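Plunis Pop-Up Goal, 6 ft model
Reviewed by Shazia Virk
2018-04-30

I coach an under-nines soccer team and I have bought more small goals than I care to add up. The Plunis is the latest. I paid $107 for the pair, with two carry bags and a set of ground pegs in the box. We have used them twice a week since the start of April, mostly on grass and a couple of times in the school gym.

Setup

You take the goal out of the bag, let go of the strap and it opens. One adult can have both of them standing in a minute or so. Folding them up again is harder. You have to bring the two posts together, twist, and push the top bar down toward your knees, and the printed instructions show this in four small drawings that did not help me. I learned it from one of the dads, who had a beach tent that folds the same way. After a few tries it is fine. The kids can't do it on their own, so plan on being the last one off the field.

The pegs are thin. They held in soft ground but two of them bent the first time we trained on a dry field. I swapped them for some heavier tent pegs I already had in the garage. Indoors there is nothing to peg into, and the goals slide back when a shot hits the frame. The base has sleeves for sandbags, but the sandbags are sold separately.

Build

The frame is fiberglass rod inside a padded fabric sleeve. That is the main reason I chose it over the Talpur goals we had before, which were steel tube and took skin off a few shins. A child can run into a Plunis post and get up again without much fuss. The stitching at the corners is doubled and shows no wear so far.
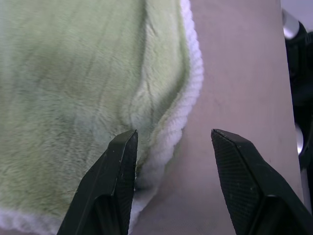
The net is the weak part. It attaches with hook-and-loop tabs along the posts and the tabs pull open when the ball comes in hard from close range. At this age that is maybe once or twice a practice, and a player can press them back down. With older kids I think it would get annoying fast. I ended up putting a zip tie next to each of the top tabs, and the goal still folds with those in place.

In play

Six feet is a good width for four-a-side with no goalkeeper. We had been using cones, and arguing over whether a shot was in or out took up a lot of practice time. Real goals with a net stopped most of that. The opening is low enough that the players keep their shots down, and I was glad to see it. We also set them at the ends of a narrow channel for passing games, with the players aiming for the far goal in two touches.

Wind is a problem. In anything stronger than a breeze they lean, and an unpegged one will roll. I chased one across the parking lot.

Carrying and storage

Folded, each goal is a flat disc that fits in the trunk behind a ball bag. The carry bags have one shoulder strap and a zipper that catches on the lining. If you put them away wet, open them again at home. I left one in the bag over a weekend and it smelled for a while.

Compared with others

The Clultov folding goal costs $50 more for the pair and has a better net, laced on all the way around. It is also a lot heavier. A friend's club has a set of Prutow goals that stay up all season, and those are great if you have your own field and a place to lock them up. We share ours with two other teams, so everything has to come and go in my car.

Verdict

Good for ages five to ten - light, quick to put up and safe to fall on. Buy better pegs and a bag of zip ties at the same time. I would not get them for players over twelve or for a windy field. I plan to order a second pair before the fall season so we can run two games side by side.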